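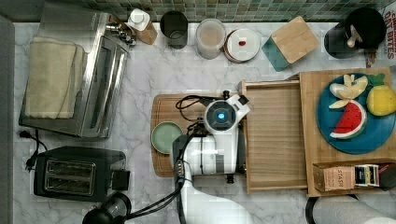
Has anyone here bought the Futano wrist camera kit with the short cable, and is it worth paying for the longer one? I'm fitting out an arm for kitchen counter work, mostly moving play food between plates. The blue light on the camera comes on fine. My trouble is the cable bundle, which runs from the wrist across the cutting board and makes a loop near the corner, close to the small green plate. The kit cost me $1,566 and I'd like to avoid spending another $200.
Geum-ok Moon

Don't buy the long cable yet. I have had the same kit on a Quintero arm for 2 years with the short one. Clip the bundle to the forearm in two places and leave slack only at the wrist joint. Then turn the wrist slowly through its full range by hand before you run anything. If it pulls tight at either end, add slack an inch at a time. The clips in the box are too small, so use hook-and-loop straps.
Chibuzor Igwe

Mine was faulty, sent it back. Ranthorpe took it within the 30 days but I paid shipping.
Odette Courtois

Straps work. One thing to add to Chibuzor's answer is that the connector on the short cable is stiff and shouldn't bend right at the plug. The long cable has the same plug, so it won't help with that. I'd also move the green plate farther from the loop while you test.
Maëlys Gautier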